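**liis_l:** My homemade modeling dough cracks after 12 days, every batch. More oil?

**haneck13:** Nope, oil makes it greasy. More salt, and knead it longer.

**liis_l:** Longer?? I already do 30 minutes!

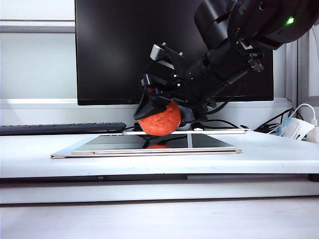
**joltbridge:** I'm with Liis, salt just makes mine gritty. My test is the surface, so look at the creases and shallow folds in that orange lump by the keyboard. Folds don't bother me, crumbs do. Try glycerin!

**haneck13:** Glycerin gets sticky by Saturday.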